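Jinavska on Blu-ray: worth the shelf space?

I missed Jinavska in theaters last June (it played two nights near me and I was out of town for both), so the new disc from Phromma was my first proper look at it. And oh boy, I cried through the last 17 minutes!

It's a hand-drawn feature about two sisters running a ferry on a lake that shrinks every summer. Slow, gentle, very little plot. The water alone is gorgeous in high definition — I kept pausing it.

Picture and sound

Colors are rich and the night scenes hold up nicely, with just a bit of banding in the storm. I watched it subtitled first and then with the English dub, and the dub is better than I'd feared. The score by Arnesine sounds lovely even on my cheap soundbar.

Extras

You get 13 storyboard galleries, a trailer and a short interview with the director. No commentary, sadly, and for $38 I wanted one. 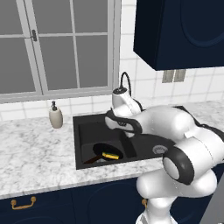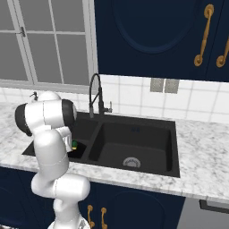 Should you buy it?

If you liked Fusach, from the same studio, yes, go for it. Everyone else might rent first, and give it a quiet evening with the phone in another room.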